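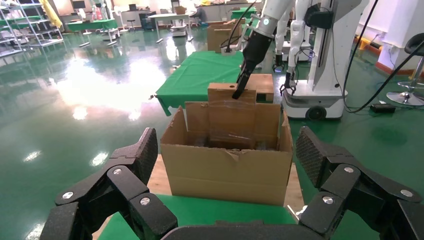
How long do people keep a moving box after the move is over? In our sample the middle answer was 54 weeks, and plenty of folks told us they'd never thought about throwing theirs out at all.

**Figure 4.** An open corrugated box with its flaps folded back, tape still on the rear flap and a tear at the front rim.

### 4.2 What the box turns into

I went into this part of the study expecting a storage story. You move, you unpack most of it, the last few boxes go in the closet and stay there. We did hear that a lot, mainly in Grarnow, where the apartments are older and the closets are huge. But when Dace Lill and I read back through all 200 interviews, the word people kept using was "spare" — a spare box, a good box, one to hang on to.

So we split the answers by what the box was doing on the day we called. In Wundside, 50 households had at least one box in everyday use (toys, mail, recycling, one very settled cat). We coded these as "working" boxes. Boxes that were closed and hadn't been opened since October went down as "parked." Dace wanted a third code for boxes sitting inside other boxes, and I fought her on it for most of a month. She won, and the code is in Table 6.

Damage mattered less than I'd guessed. A torn rim or a crushed corner rarely got a box thrown out, and several people said they liked the beat-up ones better for messy jobs. What did get boxes tossed was a second move being ruled out. Renters who had just signed a longer lease cleared out their stash fast, sometimes the same weekend!

The Raudsepp survey asked only about boxes in storage, so its totals run lower than ours and I wouldn't compare the two directly. Vakilen is closer to our wording, but it left out renters, and renters hold most of the boxes in our data. I come back to that gap in Section 5.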